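How I finally sorted out my recipe cards

My grandmother's recipes came to me in two shoe boxes and a cookie tin. She was Nélida Ocampo, and she cooked for a big family in Witstead for most of her life, and she wrote things down on whatever was near her. There are index cards in there, but also bank envelopes, the backs of church bulletins, and one piece of wallpaper with a very good bread pudding on it.

I put off doing anything with them for a long time. In September I cleared the dining table, put the leaf in, and started.

The first thing I did was the wrong thing. I tried to sort by type of dish: soups, meats, sweets, and so on. That works for a cookbook. It does not work for a person who wrote "same as the other one but with pork" on a card and didn't say which other one. By the end of the first evening my biggest pile was the one I couldn't name.

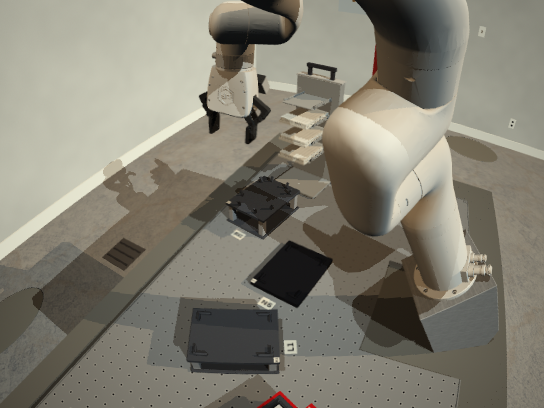
Two arms, one gripper open over the table.

So I started over and sorted by handwriting. My grandmother's writing changed a lot. When she was young it was upright and small. Later it leaned to the right, and in the last years it got large and shaky. Once I had the cards in that order, the notes started to make sense. "The other one" was nearly always a card from the same few years. The pork card goes with a chicken stew, and they are both written in the same green ink.

My cousin Florencia Acuña came over for a weekend to help. She remembers more of the food than I do because she lived closer. She could look at a card with no title and tell me what it was from the amounts. Two cups of cornmeal, an onion, a lot of lard — that was the thing we had on cold nights, she said, and she was right. I made it the next day and recognized it from the smell.

She also settled the question of Mrs. Pereyra. There are cards marked "Pereyra" all through the boxes, and I had assumed it was a brand of flour or something like that. Mrs. Pereyra lived across the street and traded recipes with my grandmother over the fence. Her cards are all baking. They are much more exact than my grandmother's and they all work the first time.
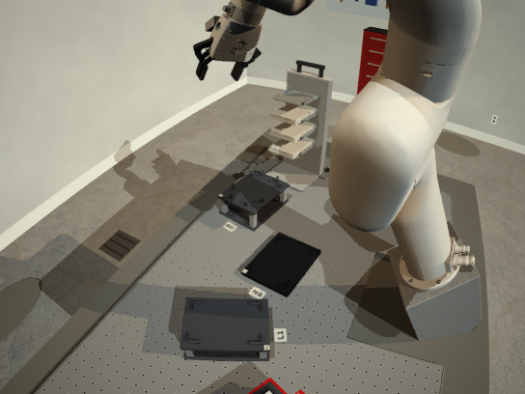

Page last changed: September, 9:40 p.m.

What I'm using to store them

I looked at binders with plastic sleeves, and I bought one, and I took it back. The cards are all different sizes and they slide around in the sleeves. The bulletins had to be folded to fit, and they are already weak at the folds.

What I have now is a flat box of the kind sold for photographs. Each group of cards goes in a paper folder with the years written on it in pencil. The fragile ones have a sheet of plain tissue between them. The box sits on a closet shelf away from the kitchen. I don't cook from the originals anymore. I did that once with the bread pudding and got butter on the wallpaper.

For cooking I type them up. I keep her wording, including the parts that don't help. If she wrote "bake until it looks right," that's what I type, and then I put my own note under it in brackets with a temperature and a time once I've made it myself. If I haven't made it, there are no brackets, so I can tell at a glance which ones are tested.

A few things I learned about reading her cards:

A "cup" is her blue coffee cup, and it holds a little less than a measuring cup. My uncle, Dardo Orellana, still has it. I went to his house in Mullis with a measuring jug and a bag of rice to find out. He thought this was a strange reason to visit but he made lunch.

A "slow oven" on the older cards is cooler than I expected. I burned two cakes before I turned it down.

If a card has no salt on it, she still used salt. She just didn't write it.

An X in the corner means she didn't like it. I made one of the X recipes to be sure, a cold rice salad with raisins, and I agree with her.

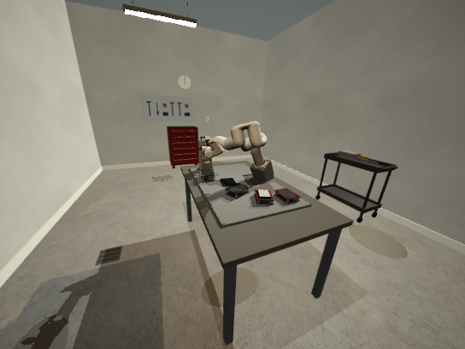
What's left to do

The cookie tin. I've only gone through the top half of it. It's mostly clippings, and a lot of them have something written in the margin, so I don't want to throw any out without reading both sides. I found a letter from her sister folded inside an ad for canned peaches, and that slowed me down.

I also have three cards I can't read at all. One has water damage across the middle. The other two are in pencil that has rubbed away to almost nothing. Agustina Cáceres, who was in my grandmother's sewing group, has offered to look at them, and I'm going to take them over to her when the roads are better. She thinks one might be the quince paste. I hope so. I've tried to make it from memory and mine never sets.

Florencia wants a copy of everything when I'm done, and so do her kids. I'll probably print it at home and punch holes in it. If you have a method for getting butter off old wallpaper, the comments are open.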